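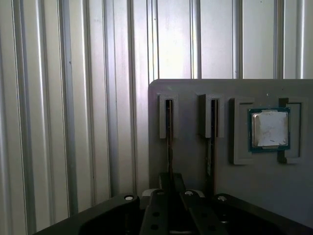 Grey holders on the board, ribbed metal behind.

Noridar Forum > Workshop and Storage > Condensation in an unheated outbuilding

binder_k wrote:
Sun 3 November
I store old desktop machines in a steel-clad outbuilding and strip them there for parts. Single skin walls, concrete floor, no heating. Last January I opened a cupboard and found rust bloom on the inside of several case lids. I want to deal with it before it gets cold again. Options as I see them are a tube heater on a thermostat, a desiccant dehumidifier, or lining the walls. Budget is 800 all in, including any electrical work. Which first?

Plevari wrote:
Dehumidifier, desiccant type. Compressor units lose most of their output in the cold and spend half their time defrosting. Set it to hold 55 per cent relative humidity and run the drain hose outside. Do not rely on the tank.

Delali Akolgo wrote:
I'd disagree on the order. A dehumidifier in a leaky shed is drying the county. Seal first. Foam fillers under the roof sheets at the eaves, brush strip on the door, then see what the readings say. What is the floor? If there is no membrane under the slab you have a second source of moisture and no amount of wall lining will fix it.

binder_k wrote:
Slab is from before my time so I have no idea about a membrane. I taped a square of polythene to it overnight and there was a slight mist on the underside, nothing that would run.

Delali Akolgo wrote:
Overnight is too short. Leave it three days, taped on all sides. If the underside is wet and the concrete has gone dark, it is coming up through the slab. If the top of the polythene is wet, it is the air.

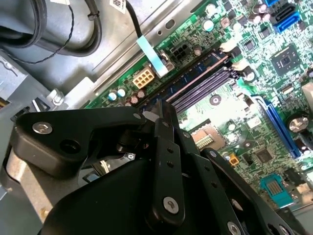 Going back to the rust, bare steel in a computer case tends to go at the cut edges first, where the plating was sheared through. Light bloom there doesn't tell you much about the rest. I would look at the screw threads and the card slot covers before deciding how bad the cupboard is.

Bodin wrote:
Nobody has mentioned dew point yet. Relative humidity alone is not the number you need. Put one sensor in the air and one taped to the coldest bit of sheet, and log both. Condensation forms when the surface falls below the dew point of the air. In my garage that happens mid-morning, when warm damp air gets in and the stored metal is still at its overnight temperature.

Plevari wrote:
Which is an argument for the dehumidifier. Lower the moisture, lower the dew point.

Bodin wrote:
It is also an argument for keeping the door shut in the morning, and that costs nothing. A small amount of background heat does the same job from the other end. Mine holds at 6 degrees and I have not had wet metal since.

Plevari wrote:
What does that cost to run through a winter, though? An uninsulated steel box loses heat as fast as you put it in.

Bodin wrote:
Mine has 25 mm board on the walls, so not a fair comparison, granted.

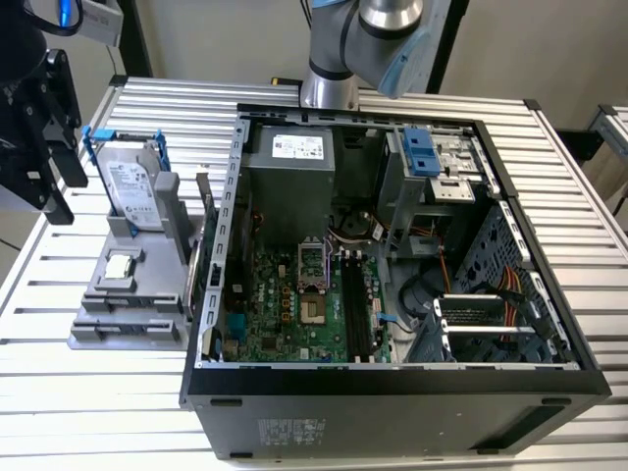
Dell on its side with the cover off, socket and memory slots empty.

Kojo Sulemana wrote:
For the boards themselves, forget the room and control the box. Lidded plastic crates with a decent seal, silica gel in each, indicator card inside the lid. I have had 16 crates in a barn since spring and recharge the gel in the oven when the cards turn. Antistatic bags are not moisture barriers unless they are sold as such — the pink ones certainly aren't.

Delali Akolgo wrote:
Agree with that for anything small. Whole towers won't fit, but he could at least get them off the slab. Battens and an air gap behind.

binder_k wrote:
Right. Plan is to redo the polythene test properly, fit eaves fillers and door brush, and log air and sheet temperature for a fortnight. Crates for loose boards and memory. Dehumidifier if the figures still look poor.

Plevari wrote:
You will end up buying the dehumidifier.

Bodin wrote:
Put the second sensor on the north wall, low down, away from the door.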